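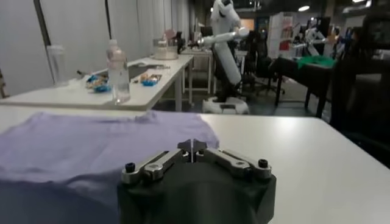 News > Press Releases > Operations

Woltby Moves Cloth-Handling Grippers to a Fixed Service Routine

Woltby has put the grippers on its cloth-handling arms onto a fixed service routine, replacing the old practice of working on them only when an operator reported a problem. The routine was written by the company's own maintenance staff and has been in use since November on every arm that works over a flat table.

The new interval is 480 operating hours. At that point the arm is parked, the gripper is taken off at the wrist, and the whole hand goes to the bench for cleaning, inspection and adjustment. A shorter check is done at the arm itself every 111 hours, with the gripper left in place.

"We were fixing the same hands over and over," said Nneka Effiong, maintenance lead at Woltby. "A tip would drift a little, somebody would tighten the nearest bolt, and two shifts later it had drifted again. Now the linkage comes apart on a schedule and we look at all of it."

Why cloth is harder on a gripper

Picking up a shirt or a towel from a table asks for a different kind of contact than picking up a box. The fingertips have to come down very close to the tabletop, close on a thin fold and lift without dragging the rest of the cloth along. If the two tips do not meet evenly, the fold slips out. If they sit too low, they rub the table.

Lint is the other problem. Fibers work their way into the pivots of the finger linkage and mix with whatever lubricant is there. The paste that results slows the linkage down, and it does so unevenly, with one side usually worse than the other. Under the previous practice, operators often read this as a software fault and asked for the closing force to be raised. Raising the force wore the tips faster.

Obinna Olatunji, who runs the service bench, reviewed 200 repair tickets before the routine was drafted. Most of the tickets that mentioned a dropped cloth were closed with a cleaning or a tip adjustment. Few of them needed a new part.

What the 111-hour check covers

The short check takes one technician and can be done between tasks. The arm is brought down to its service height over the table and held there with the drives locked out. The technician then:

- wipes the gripper body and both fingertips with a dry lint-free cloth
- brushes out the pivots from the outside
- looks along the gap between the closed tips against a light background
- checks each pivot bolt for movement by hand
- wipes the lens of the wrist camera and confirms that both tips show in its picture
- runs ten open-and-close cycles and listens for a change in sound

No lubricant is applied at this stage. Earlier practice was to add a drop whenever a pivot felt stiff, and the bench found that this carried lint deeper into the joint.

If the gap between the closed tips is wider at one end than the other, the gripper is tagged and goes to the bench early. Technicians are asked not to correct it at the arm.

What happens at the bench

At 480 hours the finger linkages are removed from the body and taken apart at the pivots. Plates are cleaned, laid flat on a surface plate and checked for bending. A bent plate is replaced and never straightened. Pivot bolts are replaced as a set, even when only one shows wear, and the new ones are tightened with a preset driver.

The fingertips are changed in pairs. Woltby tried changing single tips during the first weeks and stopped, as a new tip set against a worn one would not close square. Old pairs that are still within limits are kept together in a labeled bag and used on training arms.

After reassembly the gripper is run for 300 cycles on a test stand with a strip of thin cotton in place of a workpiece. It is then refitted to its arm and the height above the table is set again from scratch. Morenike Lawal, who wrote the height-setting procedure, said this step was the one most often skipped in the past.

"People assumed that if the same hand went back on the same wrist, the old number was still good," Lawal said. "With new tips it is off. You may only see it when the arm goes for something thin, and then you get a rub mark on the table or you miss the cloth completely."

The height is set with a feeler strip at three points on the table, near the front edge, at the center and at the far side. The lowest reading is used. The cloth used for the first trial pick afterward is spread flat but not smoothed, so that the fold the arm goes for is one it might meet in normal work.

Time and parts

A full bench service takes around two hours, most of it cleaning and the test run. Woltby keeps spare grippers ready to fit so that an arm does not have to wait for its own hand to come back. Each gripper has a card that travels with it and records hours, tip changes, bolt changes and the name of the technician.

Replacement tips are supplied by Inskip. The test stand was built by Skatar to Woltby's drawings, and the hour counter runs in Navus, the scheduling software already used at the site. Navus now shows a yellow mark beside an arm when it has ten hours left before a check and takes it off the task list when the hours run out.

Next steps

Oluwatosin Ugwu will extend the routine to the wrist cables, which are at present inspected only when a gripper is off for another reason. A draft for the cables is being tried on two arms. No interval has been set for them yet.

Operators are also getting a half-day session on what to report and how. The report form has been cut to one page and asks for the side of the gripper affected, the type of cloth and whether the fault came on slowly.

The service card, the bench checklist and the height-setting procedure can be requested by other sites that run similar arms. Requests should give the gripper type and the kind of material handled.

Media and technical inquiries: Titilayo Adeleke, Communications, Woltby

Contact us | Copyright Woltby. All rights reserved. | Back to top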